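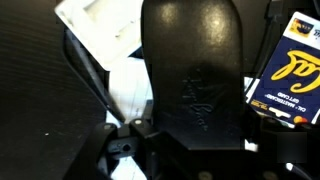

Fig. 1. View from the wrist camera: gripper finger, with a gift card at right.

Lab visit notes, Tuesday group

We start at 8 in the Menari demo room. Davoud Sharifi will run the arm and take questions between runs. Stay behind the floor tape while it is moving.

Flat items are the topic this time. A card lying on a table gives a gripper very little to hold, and a shiny one can confuse a camera. Compare the wrist view with the room view on the second screen and write down what each one misses. In Fig. 1 the finger takes up the middle of the wrist view, so think about what it hides.

Terms to know before the visit: wrist camera, finger pad, approach angle, grasp, release.

The Dravel log we will use in class has 893 attempts, of which 841 are marked as good grasps. Work out the success rate and bring it with you. Then pick one failed attempt and say whether you would change the approach angle or the grip force.

Write-up: one page, due at the next class. Sketches are fine.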